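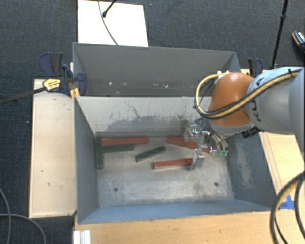
Bin cell notes, 29/06/2024

House rules for the picking cell, as Jummai and I left them after a long and very pleasant talk over coffee (she talks even more than I do!). Please scribble on these.

Clamps first. Both bin clamps get a tug by hand before the arm is powered, every time, even if you only went to fetch a pencil.

Speed stays capped at 300 mm/s whenever the gripper is below the rim. Uldis Ots would like it higher, and I do understand, but we agreed in February and I'd rather we stick with it for now.

Cable bundle: look at the loop by the orange joint before each run and check the tie. If it rubs anywhere, stop and tell Tarmo.

Feet and bags stay off the carpet cables while the arm is moving. I'm as guilty as anyone, sorry.

Log every stop, even the silly ones. After 5 in one session, we pause and talk it over.

Still open: do red and green blocks need separate grip limits? Ask Deividas.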